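How I get scuffs off painted walls (without repainting the whole hallway)

214 shares | 18 comments

I put off doing our hallway for ages. Bikes, school bags, the hoover, somebody's elbow every single morning... it all ends up on the wall, and pale paint shows the lot. Then my neighbour Marijke Martens watched me going at it with the green side of a sponge and very nearly took it off me! So most of this is her method, with a few bits I've learned by getting it wrong.

Get your things together first. You want two bowls, a couple of soft cloths, a drop of washing-up liquid, bicarbonate of soda and an old towel for the floor. Old T-shirts are brilliant for this, but stick to white or very pale ones. A red one can leave pink on the wall if the dye runs, and then you've got a whole new job.

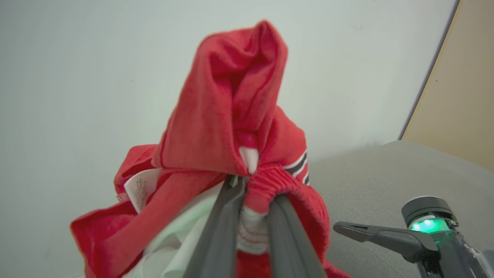
Dust before you wet anything. I use a dry cloth over the end of a broom and go top to bottom, and then along the top of the skirting, where all the fluff lives. If you skip it you'll be pushing grey paste about for the rest of the morning (ask me how I know).

Next, try a patch somewhere dull, low down behind a door. Warm water, a tiny squirt of washing-up liquid, cloth wrung out until it's hardly damp. Rub gently and look at the cloth. If there's paint on it, you've got a cheap matt emulsion and you'll need to be really light-handed, or just touch the marks in later.

Grey rubbery streaks from shoes and wheels often come away with a plain pencil eraser, so start there. For brown smudges I dab on the soapy water, leave it 5 minutes and wipe with the second bowl, which is clean water only. Anything stubborn gets a paste of bicarb and water, on a fingertip, in little circles.
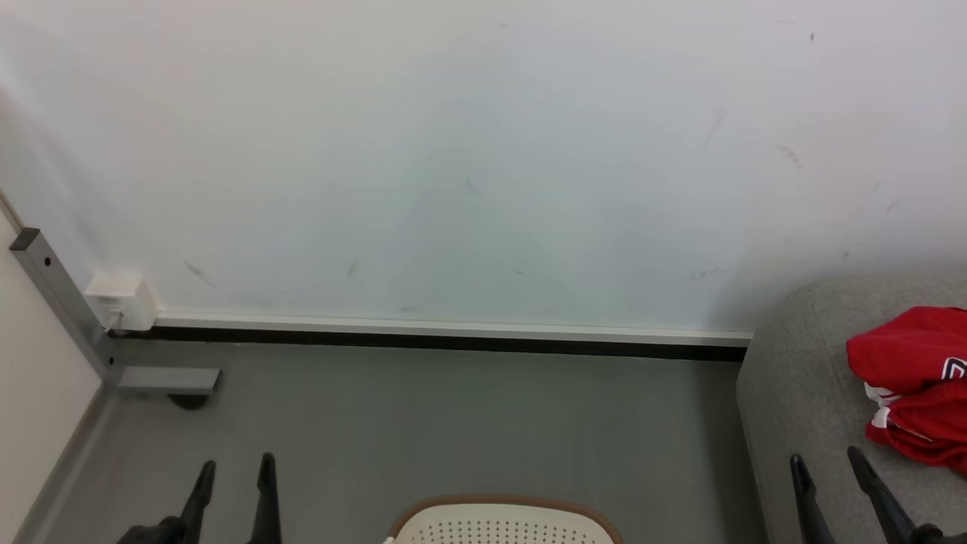 Scratches are different, and no amount of wiping will shift them. Run a nail across: if it catches, it wants a smear of fine filler, left to dry, then a rub with 800 grit paper and a dab of paint. I feather mine out with a nearly dry brush so there's no hard edge. Do save a jam jar of paint whenever you decorate!

Pat the wall dry with the towel and leave it overnight before you judge it, as damp paint always looks patchy to me.

I did ours in April and I've had to go back once, for the bit by the coat hooks. Next on my list is the stairs, where the handrail marks are much worse.

18 comments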